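Tukus Manipulation Software: Progress Report to the Torow Fund
Reporting period ending October
Prepared by Eleri Skyrme, project lead

1. Status

Work on the grasp planning and perception modules continued in accordance with the agreed plan. Three software releases were delivered to the Trostberg laboratory during the period. The planner now selects finger width from the estimated diameter of the object and passes a force limit to the controller before contact.

2. Perception

Containers with clear walls remain the most difficult class for the segmentation model. Printing on the far side is visible through the wall and is often assigned to a separate object. Saron Feyisa has retrained the model on 4,000 additional wrist-camera images, and the rim of an open container is now used as the main cue for position and tilt.

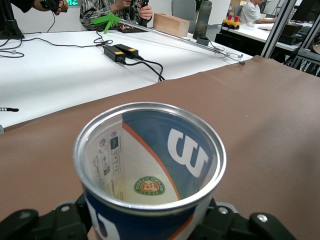
Figure 1. Wrist view of an open tennis ball can held upright between the gripper fingers.

The revised model was evaluated on 324 recorded grasps. Errors in the estimated rim center fell by nearly 50 percent against the previous release. Reflections from metal rims still produce occasional false edges — these cases have been logged and will form part of the next training set.

3. Tooling

Valentin Sârbu completed the replay tool, which allows a recorded grasp to be run again through the planner without use of the arm. Documentation is under review by Brenda Pickering.

4. Next period

The team will connect the rim estimate to the placement planner and begin tests with closed containers. Iolanda Caldeira will submit the updated spending forecast separately. No change to the approved budget is requested.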